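Workshop Tips: Planning and Budgeting for Bench Automation Equipment

Issued by the Cundton Technical Workshop, Sat 9 November

Members preparing a request for automation equipment are asked to read the following guidance before approaching a supplier. It replaces the notes circulated in May.

Begin with the task. A written statement of what is to be picked up, moved or set down will settle most questions of reach and payload. Requests that name only a model of arm will be returned.

Obtain 3 written quotations and make sure that each covers the same items. Fellier and Hrynyshyn both quote for grippers separately from the brackets and cables that go with them. On the last bench purchase the full sum came to £3,247, of which over £600 was for mountings and leads omitted from the original request.

Measure the bench, the doorway and the distance to the nearest socket. Allow clear floor on every side of the frame, and enter the cost of floor marking under installation.

Running costs should be shown for 4 years. Include replacement fingers, spare cables and any annual support charge. Training time is to be entered as a cost even where it is given in-house. 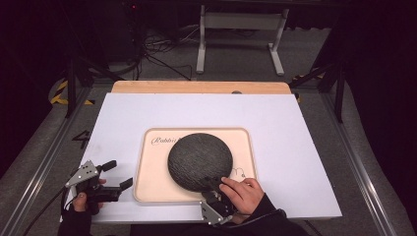

Trial time should be budgeted before any powered arm is ordered. Hand-held grippers allow staff to attempt the intended task at the bench and to find out which objects will give difficulty. Objects for the trial should differ in shape and surface. A flat, round item with a woven-looking surface, set on a tray with a raised rim, is a suitable choice, as the jaws must meet its edge within the limits of the tray. A plain white board laid over the tabletop may be charged to consumables.

Cable routes should be drawn on the bench plan and agreed with the workshop office. Stikwood supplies clips and covers on account.

Completed requests should be addressed to Évan Pruvost, Equipment Planning. Quotations must be attached in full, with delivery shown as a separate line.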